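We use cookies to remember your settings and to see which tips get read. Accept all | Manage choices

Trying Out Hand-Held Grippers on the Folding Pile: Tips From a Month of Knitwear

Filed under: Workshop & Laundry

If you've been tempted to have a go with hand-held grippers at home, start with clothes. I mean it! Blocks and mugs are fine for an afternoon, but a jumper will teach you more about a pair of fingers than anything else in the house, and you've already got a drawer full of them.

I've been swapping between two sets of soft fingers, the Kevon and the Grudon, on the same pair of grippers. The slots, the mount and the squeeze are near enough the same, so what you're comparing is the fingers themselves. Kevon fingers are a touch springier. Grudon ones are stiffer at the tip and lovely for thin hems. I've done more than 300 folds between them now and I still look forward to it, which my sister finds baffling.

Pinch the end, then the edge

With a sleeve, go for the very end of the cuff and close slowly. If you grab halfway up the arm you get a fat roll of wool between the fingers and the rest swings about wherever it likes. Close on the end, lift a little, pause, then carry it across. Gert Nkuna, who got me into all this, counts "one and two" under his breath at the pause. I laughed at him and now I do it too.

Give the second gripper a job

Using one gripper and your bare hand is a hard habit to shake. Try to do the whole fold with two grippers, one in each hand, even when it feels daft. The one that isn't lifting should be holding the body of the jumper so that it doesn't creep along after the sleeve. Hold it near the shoulder seam for a sleeve fold and near the hem when you're bringing the bottom up.

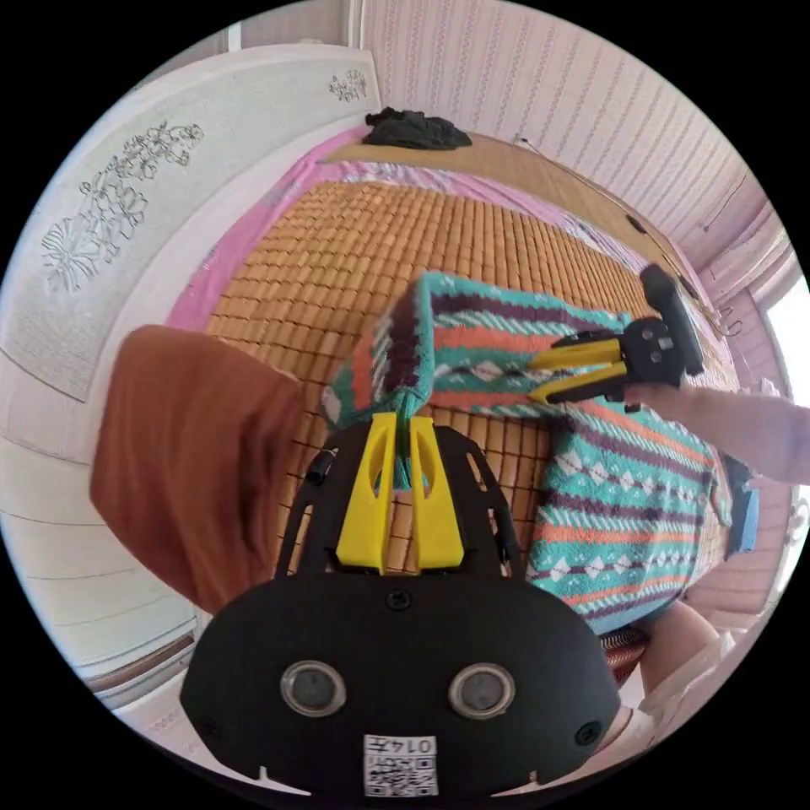 Patterned jumper, yellow fingers: lifting a sleeve with a gripper at either side.

Pick busy patterns first

Stripes and zigzags are a great help when you look back over your recordings. You can see at once if a sleeve has twisted, as the bands stop lining up. On a plain navy jumper I've sat there for ages trying to work out which side was up. Zodwa Xaba does it the other way round and starts everyone on plain grey, on the grounds that it gets the misery over with. Try both and see which suits you.

Mind the surface

A woven mat with a bit of grip is my favourite so far. Smooth cotton sheets let everything slide, and fleece clings so badly that the jumper comes up with half the bed. If you're stuck with a sheet, pull it tight and tuck it in well.

Check the screws before you start

Do them by hand, snug and no more. I overtightened one in September and cracked a mount, and the spare from Trondstead was a long time coming. Wipe the lenses while you're at it. A dry glasses cloth is perfect — don't use anything you've had near fabric softener.

Keep score, but keep it simple

I write down three things per fold: which fingers, which garment, and clean or slipped. My last proper run was 100 folds with each set. The Kevon fingers slipped 7 times and the Grudon only 2, but the Grudon also pulled a loop in a cardigan I was fond of, so make of that what you will. For chunky knits I'd pick Kevon every time. For shirts and tea towels, Grudon, no question.

Change hands

Lead with your weaker hand now and then. It's horribly clumsy for the first dozen folds and then quite suddenly it isn't, and your wrist will thank you for the break.

Things I still want to try

Socks (in pairs!), a fitted sheet, and a dressing gown with the belt left in. Kagiso Masilela has offered me a loan of some longer Gumede fingers for the sheet. If anyone has used them on elastic, do write in and tell me how you got on, especially round the corners.

Updated 20/01/2024

Related tips
How to Store Soft Gripper Fingers So They Keep Their Shape
Evaristo's Guide to Getting Snags Out of Knitwear
Best Lamps for Recording on a Bed or Sofa
Tea Towels: The Easiest First Fold
Readers' Questions: Stiff Triggers and Sore Thumbs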